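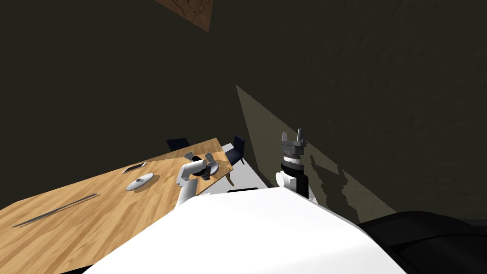
Wooden tabletop, honey-coloured grain, light on the wall behind.

Tuesday, November, just gone four

Glue day, so I've got sticky fingers and this page will suffer for it. Carrying on with the hide glue trials for the Chrysikopoulos chairs (the set with the wobbly back legs, not the rocker, which Antigoni has finished and which looks lovely, damn her).

Soaked the pearls overnight in cold water, then warmed them in the little pot inside the big pot. Kept it well short of simmering this time! Last week I let it get away from me and the whole batch smelt like a wet dog in a chip shop and held about as well as jam. Today's came off the brush in a nice thin string.

Made up three mixes:
Plain, as the packet says.
Plain with a pinch of salt, Iraklis's idea, to slow the gelling.
Plain with a dribble more water, because I wanted to see.

Six test joints from each, all beech offcuts from the same board, clamped and left by the window. The salted one gave me loads more time to fiddle. I had the joint together, changed my mind, took it apart and put it back the other way round and it was still moving. The plain one grabbed before I'd found the second clamp. The watery one I don't like the look of, it soaked straight into the end grain and I ended up brushing on a second coat, which rather spoils the comparison. Must write that on the masking tape before I forget which is which.

Filippos came through wanting the Stiltow clamps back. He can have them when the joints are out, 20 hours at the very least and I'd sooner leave it longer. Told him to use the old ones with the bent handles. He was not thrilled.

Old glue on the chair legs: warm water and a toothbrush gets most of it off. Vinegar was quicker on the stubborn bits but it raised the grain, so I'll stick with water on anything that shows. One tenon has been packed with what I think is a strip of newspaper, Greek, too brown to read. Kept it in an envelope with the loose pegs.

Anas asked whether we couldn't just use the white stuff out of the bottle and be home by five. We could, and then whoever has the chairs next would be cursing us with a chisel. But I'd use it on the shop stools without blinking.

To do:
Break the test joints, plain ones first.
Order more pearls, we're down to 12 spoonfuls or so in the tin.
Ask Christos where he's hidden the good toothbrush.
Wash the pot!! Tonight, not tomorrow.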